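# Against the Perfect Sorting Tray

My argument concerns the surface on which small shaped blocks are put down, and it is directed at people who buy or build materials for children between two and six. Most of the discussion in our trade goes to the blocks. Shape, color, density of the foam, whether a star should have five points or six: all of these are debated at length. The surface under the blocks is usually chosen last, by whoever is placing the order, and the default choice is a white molded tray with recesses. I think the default is wrong in most rooms where it is used.

A recessed tray does one thing well. A block with a given outline fits a hole with the same outline, and the child gets a clear signal when the match is correct. The signal comes from the tray, though, and the tray gives the same signal every time. After the first few sessions the child has learned the tray. I have watched children return a cylinder to its hole without looking at the cylinder at all, because they knew the round hole was the one nearest the window.

A flat board gives no such signal. The child has to decide what belongs with what, and the decision can go several ways. A red star can go with a green star or with a red cylinder, and both groupings are correct. A recessed tray settles that question in advance, nearly always in favor of shape. Color becomes decoration.

The usual objection to flat boards is that the pieces move. They do. Foam on varnished wood slides when a sleeve brushes it, and a cylinder on its side will travel if the table is out of level. These are real costs and they can be limited. Foam with a cut face, left unpainted, grips better than foam with a skin. A cylinder with a flat end can be stood up, and a child who has lost one over the edge twice will generally start standing them up unprompted. The board itself should be heavy enough that it does not shift when leaned on. Mine weighs 14 pounds, and I would not go much lighter.

The second objection is more interesting. Aleksi Pelkonen, who specified the furniture for the Mendura rooms, holds that a patterned surface interferes with the task. He wants a single flat color, preferably gray, and he regards wood grain as noise. Strip-glued maple is the worst case on his account, because the joints produce long parallel bands that a child may read as lines, and may then try to obey.

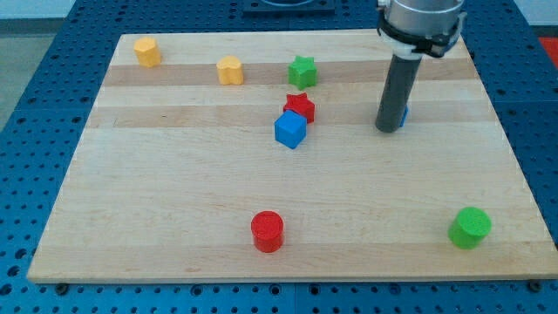 *Seven blocks on a strip-glued maple board, with a perforated blue table beneath.*

I accept the premise and disagree with the conclusion. The bands are visible and some children do use them. They will set blocks along a dark strip as if it were a shelf. But this is a sorting rule the child has invented, and it can be seen, discussed and abandoned. A gray sheet offers nothing to invent from. If the concern is contrast, maple is already adequate: red, green and blue all separate clearly from it. Yellow-orange is the weak color, being closest to the wood, and I would ask a supplier to move it toward lemon before I would ask for a different board.

There is also the matter of the edge. A board with a plain square edge, laid on a table of a different color, defines a work area without a rim. Blocks on the board are in play and blocks off it are out. Donal Dunne used to build a low lip around his boards, and he took the lips off after one September term, having found that children pushed pieces against them in a row and stopped there. The lip had become a slot by other means. I have not used one since he told me this.

Cost is raised less often than it should be. The Mevon tray set we replaced was quoted at $2,450 for the full room, and each tray accepts only the blocks it was molded for. When the supplier changed the diameter of the cylinder, the old trays were scrap. A board is indifferent to diameter. It will take a heart, a star, a cube, or whatever comes in next year's box, and when the surface is worn it can be sanded and oiled in an afternoon.

I do not claim that recessed trays should be thrown out. For a child who is just learning to release an object where it was intended to go, the hole is useful, and I keep 2 of them on the low shelf for that purpose. My quarrel is with their use as the main surface, for every child and for years. A tool for practicing placement has been allowed to stand in for one that asks for a decision.

Anyone ordering for the coming year should price a plain board before renewing the trays. Ask for hardwood, a square edge with the corners just broken, and a matte finish. Leave the strips as they come.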